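Light wood top, white legs: fixing to a plain wall?

ondel_17
Top is bare, legs are white, floor is brown. It stands against the wall and rocks when I write on it. Brackets or felt pads?

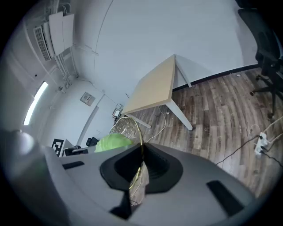

Re: fixing to a plain wall?

stumitz
Brackets. Two, 15 mm screws into the underside. Check the top's thickness first.

hayat532
Disagree. Brackets hide a short leg, they don't cure it. Shim the foot and try again.

stumitz
A shim walks out within 5 weeks on a hard floor.

hayat532
Glue it, then.

ondel_17
Top measures 17 mm. Will shim on Friday and report back.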